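Fakley hand gripper kit: a long weekend's build and a season of use

I came to this kit the way I come to most things, by talking myself into it over several evenings. I'd been wanting a hand-held gripper for our shared shop at Enalbridge for a good while, something you hold and squeeze so the jaws close the way a robot's would, so that we could try out fingertip shapes before bolting anything to the little arm we've been building in the corner. I had drawn one up myself, badly, and printed half of it. Then the Fakley kit went on sale in September, and I let go of my drawings with very little regret.

I paid 161 dollars with shipping. You can find cheaper ones if you have a printer and patience, and I'll get to that. What you get for the money is a flat box with the linkage arms, two fingertip pads, the handle and trigger in halves, a small bag of brass bushings, another of screws and pins, and a printed booklet that I'd call decent. The drawings are large and clear. The words are sometimes a bit odd, and step 29 tells you to fit a spring that you were supposed to fit much earlier, so please read the whole thing over coffee before you open the first bag. I did not do that, and I had the handle apart twice.

The build itself is a pleasure, though, and I want to say so before I start grumbling. I set up on the big table by the window, put the radio on low, and took my time. The plastic parts are matte black and cleanly finished. I only had to take a knife to one of them, where a bit of extra material was sitting in a screw hole. The bushings press into the rounded ends of the arms, and the booklet would like you to use a vise. I used a vise with a scrap of Uvwood on either side to protect the plastic (we have a whole bin of it left over from the shelf project, and it's lovely soft stuff for this) and they went in straight. One of our members tried the same job with a hammer on his own kit and had to write away for a new arm, so take that as you like.

Pinning the linkage together is the slow part. Each side has to swing freely but not flop, and you get there by tightening a little, working it back and forth, then tightening a little more. I'd set aside a whole evening for it. When I had finally got both sides moving evenly I sat there opening and closing the thing like a kid with a new pair of scissors, and I'm not ashamed of it!

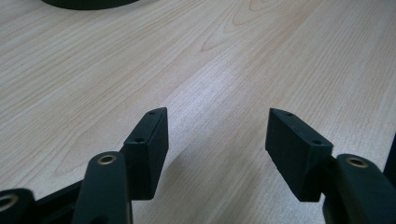 Review by the Enalbridge bench editor
Shared workshop member, small automation and hand tools

Now, the pads, which I'd say are where this kit earns its keep. Each one has two small screw holes in the face, and swapping a pad is a matter of a couple of minutes with a small driver. The pointed tips are good for fiddly things. I've used them to lift washers off a flat table, pull a jumper wire out of a crowded board and set dowel pins in a row. They're less happy with anything round and heavy. A full glue bottle will turn in the jaws unless you get a good deep bite on it, and a wet one is hopeless. I ended up sticking a strip of thin rubber on the inside faces, and that helped a great deal, although it does mean you lose a little of the fine touch at the very tip.

I've also made two sets of pads of my own, copying the hole spacing straight off the originals with calipers. The first set was too thick and the jaws wouldn't open as far as I wanted. The second set, shorter and with a shallow groove down the middle, has turned into my favorite for holding tubing. If you enjoy that kind of tinkering you'll get far more out of this kit than someone who wants to build it once and leave it alone.

As for the bushings, I had wondered if they were there mostly for looks, because they do look handsome against all that black. I think they matter. I kept a rough tally on the whiteboard during one long stretch of testing, and after 900 squeezes the linkage felt just the way it had on the first day. My own printed version, with bare plastic holes, had gone sloppy long before that. A drop of light oil now and then is all I've given the new one.

There are things I'd change. The handle is a touch fat for smaller hands, and a couple of people at the shop have said they get tired quickly with it. The trigger spring is stiff — stiffer than it needs to be for light work — and there's no softer one in the box. I bought one at the hardware store and trimmed it to suit. The screws are an ordinary size, thank goodness, but there are no spares, and if you drop one on a shop floor like ours you can kiss it goodbye. For this price I'd have liked to see a few extras thrown in.

I did look at the Lazăr version before I bought, and I've since had a chance to try one. It's 40 dollars less and it's a fair bit lighter in the hand, with a softer trigger that I rather envied. The joints on the one I tried had some side-to-side play in them, though, and the pads are molded as one piece with the fingers, so what you get is what you've got. For a classroom, or for somebody who only wants to feel how a parallel set of jaws behaves, I think it would do very nicely. For trying out tip shapes I'd still pay the difference.

How has it changed the arm project? Quite a lot, as it happens. We used to argue about fingertips at the table and then spend a day fitting whatever had won. These days somebody screws the new pads on, picks things up with them for half an hour, and we have a pretty fair idea by lunchtime. The arm itself is still waiting on a wrist motor, and I'll write about that when there's something to tell.

I'd buy the Fakley again. Plan on almost the whole weekend for the build, do the bushings in a vise, read ahead to step 29, and pick up a softer spring while you're out.

Four stars out of five. Posted 2020-12-08.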